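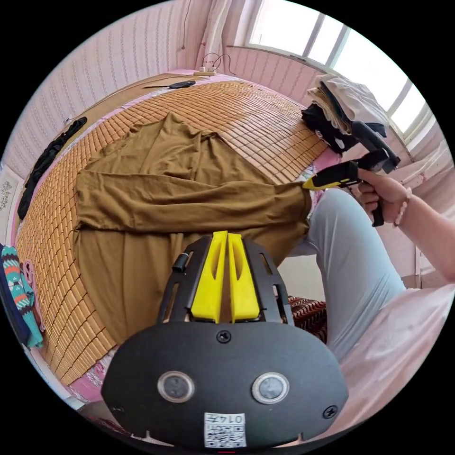

Review: the Helemley Book of People in the News

Posted 12/25/18

I am the sort of person who can't watch the news without asking who everybody is. Somebody stands behind a politician for four seconds, or turns up on the steps of a court next to a famous client, and I have to know where they were born, what they did before and whether they've been married. My phone usually does the job, but the websites drive me up the wall, so when I saw there was a great fat paper book doing the same thing I ordered it straight away.

It's 593 pages and it weighs as much as a small dog. Inside are short lives of campaign staff, spokespeople, lawyers, donors, people who sued somebody, people who were sued by somebody, a handful of television presenters and quite a lot of sons and daughters. The blurb says more than 2000 entries and I believe it, as some of them are only a few lines long. Others run to two pages with a little family tree at the bottom (I love the family trees!).

What I like best is that the entries say what isn't known. If a date of birth has never been made public, it says so and moves on. Compare that with Narkar, where every single profile has a section on net worth, and every net worth is a suspiciously round number that somebody has plainly made up. I looked up the same press officer in both. Narkar gave me a height, a star sign and a salary. The Helemley gave me the two jobs she'd had before and the name of the court where her case was heard, and I know which one I'd want if I had to tell somebody else about it.
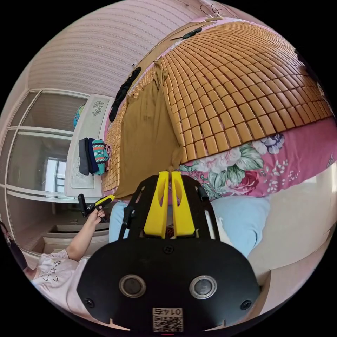

The lawsuits are handled nicely too. Each one gets a small grey box with what was claimed, who denied it and where things had got to when the book went to press. It's very careful about the word "alleged", to the point where one paragraph has it five times, but I'd sooner that than the other way round. You don't come away thinking somebody is guilty just because they've got a long entry.

Now for the grumbles, and I do have some.

The order is a muddle. You would think a book like this would go A to Z and have done with it, but no, it's split into parts by how the person became known, and then A to Z inside each part. So if you can't remember whether a chap was an adviser first or a businessman first you'll be in the index, and the index is in tiny type. Married names are hit and miss as well. One woman appears under the surname she stopped using years ago, with no pointer from the new one, and I only found her because I happened to be reading that page in the bath.

Then there's Gil. Gil is the name they've given to the companion website, where you type in the number printed beside an entry and get any updates since April. Lovely idea. When it works it's quick and there are no adverts, and I found a settled case on there that the book still had as ongoing. But it logged me out every time I put my tablet down, and you can't search it by name, only by number, so you need the book open next to you anyway.

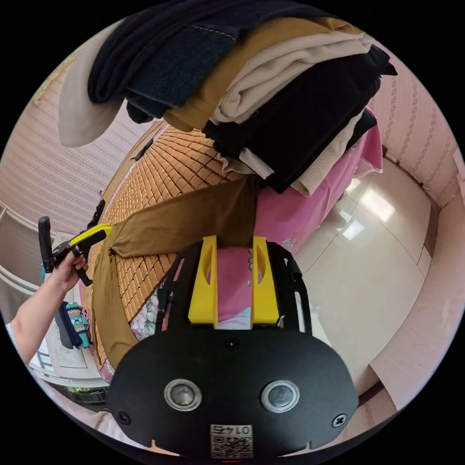

I also tried it out on my sister, who knows far more about politics than I do and is harder to please. She went straight to the section on local campaigns and said it was thin, and she's right, it is. Most of that part is the big cities and there's hardly anybody from a small council unless they've been in some sort of row. She did then sit reading it for the whole afternoon and didn't hear the kettle, so make of that what you will.

Pictures of the people are small and black and white, and a good number of entries haven't got one. I didn't mind. If you mainly want to put a face to a name, the Fondard guide is glossier and has big portraits, but it's only 172 pages and leans heavily towards actors and singers, with politics squeezed in at the back. I've got last year's and I've hardly opened it.

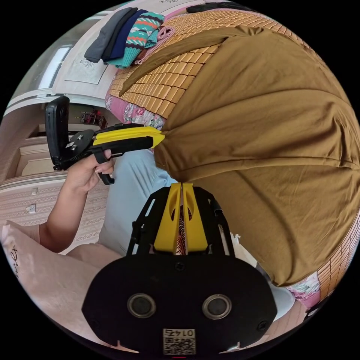 Yellow tip pressed into the cloth.

A word on the binding. My copy has been open face down on the arm of a chair for most of a fortnight and the spine has a white crease down it already, though no pages have come loose. The paper is thin but you can't read the other side through it, and a pencil doesn't tear it – I've been adding my own notes in the margins where I know something they don't. There's a ribbon, which frays.

I paid 11 pounds for mine with a voucher. At full price I'd have thought twice, and I'd probably have waited to see if the next one sorts out the index. Four stars from me, and it would go up to five if they fixed the logging in on Gil and put everybody in one long alphabet.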